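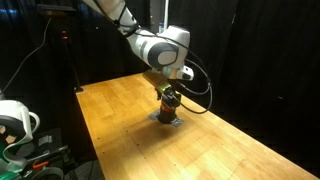
From: Washington Trindade
To: benchtops list
Date: June 24, 2019
Subject: Re: [benchtops] filling old screw holes in butcher block

Genivaldo, quick one before I have to run, more tonight if I get the chance.

Genivaldo Paiva wrote:
> Hi all. I've got a long butcher block top, light wood, full of
> little screw holes from years of bolting stuff down and moving it.
> Want to keep using it as a work table. Two questions -
> 1. Fill the holes or leave them?
> 2. What finish? It had the Larkari oil on it and I'm sick of
> redoing it. Somebody at Joubert told me to just varnish the lot.
> Also I set metal parts down on it all day and it's getting
> gray marks. Do those sand out?
> Genivaldo

1. Depends if you'll screw into it again. If yes, leave them. I filled all of mine the first year, felt very proud, then drilled half of them back out by September. If they bug you, vacuum them out and put a dab of wax in. Comes out with a toothpick. For holes you are really done with - glue and a sliver of the same wood, let it dry overnight, cut flush. Don't use the Tronura putty, it dries pink on anything honey colored. I still have nearly a full tub if anyone wants it, free.

2. I wouldn't varnish it. Looks great for a month and then the first dropped part chips it and you're stripping the whole top. Mine cost me 316 just for the wood so I'm not doing that twice. I went to the Kesitz hard wax, two thin coats, and I touch up the middle where it gets used. Ends hardly need anything. THIN coats. I did the first one too thick and it stayed tacky for 7 days.

Gray marks, mostly yes. Try a rag and mineral spirits first, a lot of it is just rubbed off metal sitting on top. If its in the grain, sand by hand, go with the strips, don't camp out on one spot or you'll get a dip. I wouldn't go finer than the grit on the Kesitz can, the wax doesnt grab.

And break the edges on the plates before you put them down, a few strokes with a file. Most of my scratches came from one burr on one plate that I kept sliding instead of lifting.

Do the underside too, same number of coats. I skipped it and got a cup along the front that took all winter to setle down.

How thick is the top? You didnt say. If it's under an inch forget the sanding advice and write me first.

Washington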